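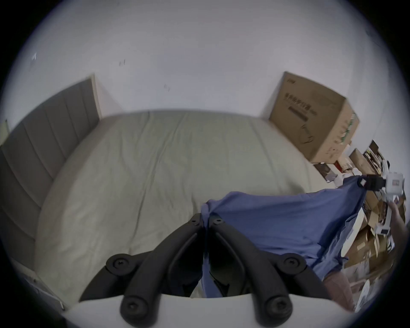

Friday, cloth folding, two-handed grippers

Big one today: the relative-grip labels work! Or at least they work on everything we threw at them before tea, and I want it written down while I still remember which settings we used.

Reminder for anyone coming to this cold. Up to now we described each hand's motion in its own starting pose, and the policy had to guess where the other hand was from whatever the two wrist views happened to share. Fine for picking up a cup, hopeless for cloth, where one hand is doing the holding and the other is doing the thinking (Lejla's phrase, I'm keeping it). The new labels add the pose of the left gripper as seen from the right one, at every step, plus both finger openings. Same demonstrations, same network, one extra block of numbers.

Settings for the good run: 400 demos on the bed, trained overnight on Tula, batch as before, image crop left alone. I dropped the colour jitter and forgot to put it back, so the comparison with August isn't perfectly clean. Must rerun with it on. The config is in the Gukinik folder under "relgrip", the one without the underscore.

What changed on the offline check: the old model let the hands drift together during the stretch, so the predicted cloth would have gone slack halfway across. The new one keeps the spacing right through to the lay-down, and the error at the moment of release is down by 70 per cent. I made Stojan check my arithmetic and he got the same, then went off to find the plot from the first attempt so we could gloat over it properly.

The bed is still my favourite surface for this. It gives a bit when you press, it makes creases of its own, and the sheet is close enough in brightness to the cloths to keep the model on its toes. Stojan wants a table set as well and he's probably right.
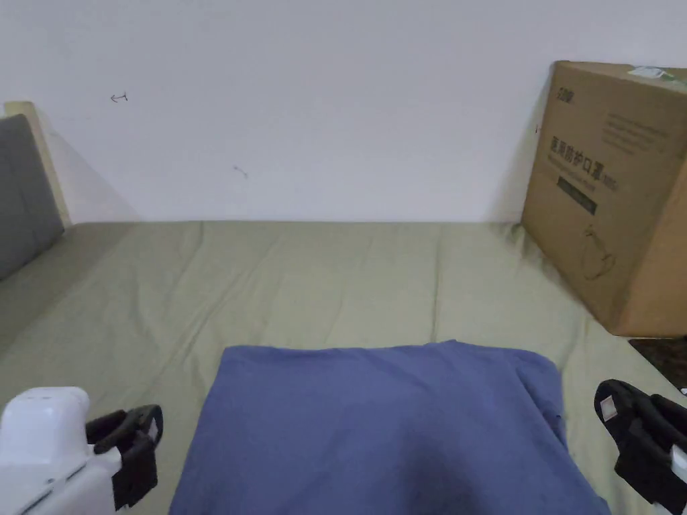
Fingers open either side of the folded blue cloth, head view.

Notes on demonstrating, mostly to myself: go slower at the release. When I open both hands at once the labels are lovely and crisp, when I open one early there's a smear of 2000 or so frames across the set where the model can't decide what "done" means. Lejla opens hers together every time and her clips are much the better for it.

Still to do

Rerun with colour jitter on.
Hold out 3 cloths completely, thick ones included.
Ask Vukadinović whether their tracker logs can be read at full rate, the export we have skips.
Try the labels on the Gastwood towel clips (old, shaky, good test).
Tighten the screws on the left fingers before the next session.

Jitter run is queued and starts at six.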